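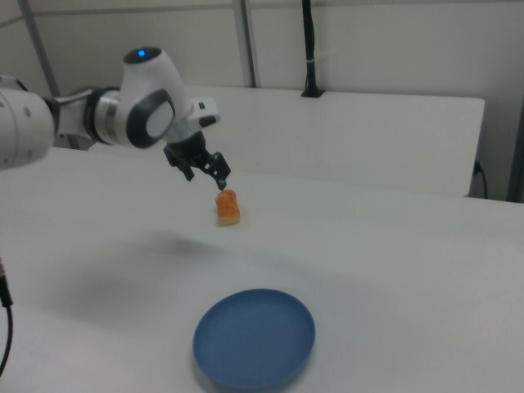
How long should a standard operating procedure for a small testing lab be?
Long enough that a new hire could run the job alone with it on the bench, and for most routine methods that comes out to 4 pages or fewer.

I've been writing procedures for labs since before I knew it was a job you could have, and the question I get most is still the one about length. So let me walk you through how I put one together, start to finish. I'll use a pH meter calibration procedure, mostly because I wrote one last month for Presden (a small water testing lab, lovely people, terrible binders) and it's fresh in my mind.

Step 1: Go watch somebody do it

Don't open the old document yet. I know it's tempting! Stand next to the person who does the calibration most often and write down everything they do, in order, including the stuff that seems too small to bother with. At Presden the analyst tapped the electrode on the side of the beaker after every rinse. The old procedure said to blot it. Those are two different habits and you want to settle on one before you type anything.

Then watch a second person. If the two of them do it differently, write down both ways and ask the lab manager which one is the method. You may get a long silence. That's fine, wait it out.

Step 2: Pick a number and stick to it

Every procedure needs a number, a title, a revision and an effective date. I start general procedures at 1001, so the pH one became SOP-1002, Revision 2. Please don't build department codes and instrument codes into the number. I did that for a lab called Plandov early on, they merged two departments, and we spent a miserable April renumbering the whole set and then hunting down every form that pointed to an old number.

Put the number and revision in the header of every page. Pages get separated. They get copied and taped inside cabinet doors too, but that's a fight for another article.

Step 3: Fill in the skeleton

My headings hardly ever change:

Purpose
Scope
Responsibilities
Equipment and reagents
Procedure
Acceptance criteria
Records
References
Revision history

Purpose gets one sentence. "This procedure describes how to calibrate the bench pH meter before daily use." Done. Scope says which meters and which people it covers. If you have a portable meter that gets calibrated some other way, say right there that it isn't included.

Step 4: Write the procedure section

Number the steps, start each one with a verb, and keep it to one action per step (two if they really can't be pulled apart). Compare these:

The electrode should be rinsed and placed in the buffer and the reading allowed to stabilize before being recorded.

5.3 Rinse the electrode with deionized water.
5.4 Place the electrode in the pH 7 buffer.
5.5 Wait for the stable reading symbol.
5.6 Record the reading on the calibration form.

The second version takes up more paper and I don't care one bit. You can find your place in it after the phone rings.

Watch out for "should." An auditor reads "should" as optional, and so does a tired analyst at the end of a shift. Use "must" or just give the instruction. Also look for words like "gently," "briefly" and "as needed," and swap in something a person can check. If the buffer portion is 50 mL, write 50 mL.

Step 5: Say what happens when it fails

This is the part I find missing more than any other. The meter doesn't pass - now what? Your procedure has to say who gets told, whether the analyst can try again and how many times, how the meter gets tagged, and what happens to samples measured since the last good calibration. Write it as numbered steps like the rest. I usually put it right after the acceptance criteria so people don't have to flip around.

Step 6: Test it on the wrong person

Hand the draft to someone who has never done the task but works in the lab, and keep your mouth shut while they try it. Mark every spot where they stop or look up at you. My first draft of SOP-1002 never said to turn on the stirrer. I'd read it over twenty times!

Step 7: Review, sign, release

Get the technical reviewer and the quality manager to sign before the effective date, and leave a little gap for training. Pull the old revision the same day the new one goes live. I keep my masters in a program called Nostuver, but a locked folder and a decent spreadsheet will do the same job in a small lab.

One last thing on fonts and file names. A client called Kjærgaard had a document system that choked on its own company name in the file title, so now I leave names out entirely and use number, underscore, revision: SOP-1002_R2. The title goes inside the document.

Last updated 22/07/2023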